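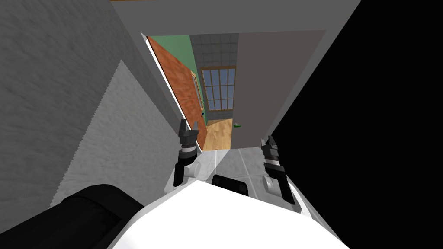 The Door Shift

I spent most of a July afternoon being bad at doors.

I'd come to Girville to write about cleaners. Specifically the night crew at Sakalauskas, a contract cleaning outfit that looks after office floors, a dental building, and one very long community college corridor on the edge of town, and which has been getting ready to put robots on some of those floors. I had a whole list of questions about mops. Then Albertina Moreira, who runs the crew, walked me past the supply room and into what used to be the break room annex, sat me down in front of a monitor, handed me the controls and said, "Go through the doorway, please."

So I went through the doorway. Or I drove the robot's shoulder straight into the wall beside the doorway, backed up, turned too far, and did it again on the other side. You're looking out over the robot's own white body the whole time, with a gripper sticking up on either side of you, and there's a tile floor in front and then a wood floor past the threshold, and it looks like nothing. It looks like a hallway in an old video game! I have been walking through doorways since I was a baby. I could not do it.

"Everybody goes wide," said Albertina, very kindly, and then she took the controls back and threaded it through in one go.

She's been doing this for 14 months. Before that she cleaned for a living, and she still does, only less of it. The company has nine people on the night crew and two of them at a time rotate off the floors and into the annex, where they spend the shift steering a simulated robot around simulated rooms. The software is called Relisik. It comes from a robotics company named Wikum, which pays Sakalauskas for the hours and will, if things go to plan, lease them the machines. What Wikum wants from the crew is practice runs, loads of them, driven by people who know how a building gets cleaned. Which side of a door you come in on. How close to the jamb you can get with something bulky. Where you'd stop and look first.

I asked Albertina if it felt strange, teaching the thing. I think every reporter asks that and I could see her deciding to be patient with me.

"I taught my nephew to vacuum and he's worse," she said. "My back doesn't hurt on door nights. That's the strange part. I go home at six in the morning and I'm not tired in my legs, I'm tired in my eyes."

That came up over and over, the different kind of tired. In-ho Jang, who has the route through the dental building, told me he had to buy glasses. He also told me he got pretty good at the simulator and pretty bored with it in the same week. On the floors he listens to soccer podcasts and walks a few miles and has a nodding friendship with a security guard. In the annex he sits. The runs are short and they repeat: same room, slightly different start, robot a little to the left, robot turned a little, door open more, door open less. He likes the ones with a handle because at least you have something to aim at.

"On the floor, I finish a room and it's clean," he said. "I can see it. In there I finish a run and it says saved."

I wrote that down and underlined it, because it got at something I'd been fumbling for all afternoon. Cleaning is one of those jobs where people assume there's no satisfaction in it, and then you talk to cleaners and there's plenty. You start with a mess and at the end you don't have one. The new work has its good points (sitting, for one, and air conditioning, and a shift differential that Albertina fought for) but the result goes off to somebody else's server and you may never see what it did.

Darius Kuusk sees more of it than most. He's the Wikum person, in Girville two days out of the month, and he was there when I was, eating a sandwich over his keyboard. Darius was refreshingly willing to say what hasn't worked. The first version of the scoring system, he told me, graded runs by speed, and within a couple of weeks the crew were barreling through doorways like they were late for a bus. They weren't being careless. They'd read the scoreboard, and the scoreboard said fast.

"We got a lot of data on how to clip a door frame," he said.

So they dropped the speed score, after the crew asked for it twice in writing. Now a run is marked on whether you got where you were going without touching anything you weren't supposed to touch, and there's a comment box, which was Albertina's idea. The comments are my favorite part of the whole operation. Darius let me scroll through some. "Nobody would leave a door like this." "Floor changes here, slow down, wheels will bump." "You need to look behind the door before you go in, somebody could be standing there." That last one appears again and again from different people, and it was never in the instructions. Cleaners look behind doors. They've all startled someone working late, or been startled, and they don't want to do it again.

Darius says the look-behind habit has now been written into the task. I asked whether the crew get any credit for it and he went a bit pink and said he'd bring it up.

Mulugeta Woldegiorgis doesn't want credit, he wants hours. He's the longest-serving person on the crew and the most skeptical, and he'd agreed to talk to me only if I carried the other end of a floor mat while we did it. Fair enough! He's done his turns in the annex and doesn't hate it. What bothers him is the arithmetic. If a robot takes the college corridor, that's a big chunk of somebody's night, and the annex work won't last forever because at some point Wikum will have enough doors.

"They'll have enough doors," he said again, from his end of the mat. "Then what do they need from me?"

I took that to Mehwish Warraich, who manages contracts at Sakalauskas and is the one who signed the deal. She didn't dodge it. There's a written promise of no layoffs tied to the robots for as long as the Wikum agreement runs. After that there's no promise. She'd like to take on more buildings with the same crew, have the machines do the corridors and the people do everything with corners, and she has a customer or two who might go for it. But she wouldn't tell me it was certain, and she told me she hadn't told the crew that either.

I believe her, for what it's worth. I also noticed that when I repeated this to Mulugeta he just nodded and asked me to lift my end higher.

Before I left I had another try. Albertina loaded up the same kind of room, the one with the reddish wooden door standing open and the green wall behind it, and she talked me in. Don't look at the grippers. Look at the floor past the threshold. Little turn, little more, now leave it alone. I got the front end over the line where the tile stops and I was so pleased with myself that I forgot the other arm existed.

She wrote something in the comment box. She wouldn't let me read it.
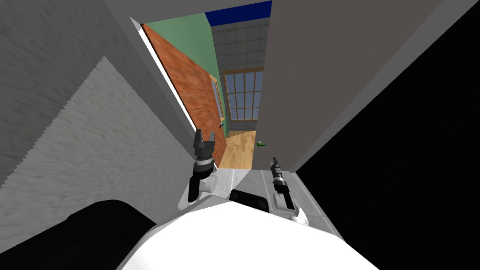
Do the cleaners need a technical background to do the simulator work?

They don't. New people at Sakalauskas get one shift alongside somebody experienced and then start on the easiest rooms, and the crew members I met had all come to it straight from cleaning floors.

Is anyone required to do it?

The annex rotation is voluntary. Mehwish says everybody on the crew has tried it, and In-ho has asked to go back to the dental building full time, which he starts next month.

When will the robots show up in Girville?

Wikum hasn't given a date. Darius would only say that the college corridor comes first, and Mulugeta has already asked to be there the night they bring one in.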